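Ralari, "Jundirum" — mastering differences between the CD and the streaming version

lowshelf_29
Bought the CD of Jundirum after playing the stream for a few weeks. Track 2 is clearly a different master. Integrated loudness on the stream rip is 2 dB higher than the disc, and the intro is shorter. Has anyone compared the rest?

kmr_tapes
Loudness alone doesn't tell you much. Did you turn off normalization in the player?

lowshelf_29
Yes, off on both. I matched levels by ear afterward and the hi-hats on the stream are still brighter.

Myungfan
The credits are different too. My CD booklet lists Karim Ragab for mastering. The streaming page lists Ha-neul Seok for "additional mastering" and doesn't say which tracks.

kmr_tapes
Seok mixed the vocal stems on the Myung single, so that could be a metadata error carried over from there. Distier has posted wrong credits before.

Myungfan
It could be, but a credit error doesn't shorten an intro.

kmr_tapes
No, an edit does. An edit and a remaster are separate things. I'd want a null test before calling it a new master.

oxbow
Ran one on all 10 tracks. Lossless download against my CD rip, sample-aligned, gain-matched. Eight tracks null down to dither noise. Track 2 and the closer do not null at all. On the closer the residual is mostly above 8 kHz plus some bass under the second verse.

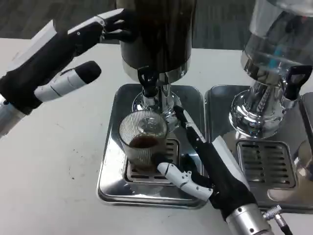 The bass part is what makes me think the closer was remixed. EQ would leave residual through the whole song, and in the first verse there is nothing left below 200 Hz. For track 2 I can't separate a remix from a remaster with what I have.

kmr_tapes
OK, that's more than I expected. I withdraw the metadata theory for the closer. Still not convinced on track 2 — a limiter set harder would brighten the hats and add level.

lowshelf_29
Would a limiter do that to the hats only? The snare sounds the same to me.

kmr_tapes
If it's multiband, yes.

Myungfan
Does the vinyl match either one?

oxbow
Don't have it. If someone posts a needle drop of side B I can compare the closer, but a null test won't work from vinyl. Listen for the bass entry in verse two.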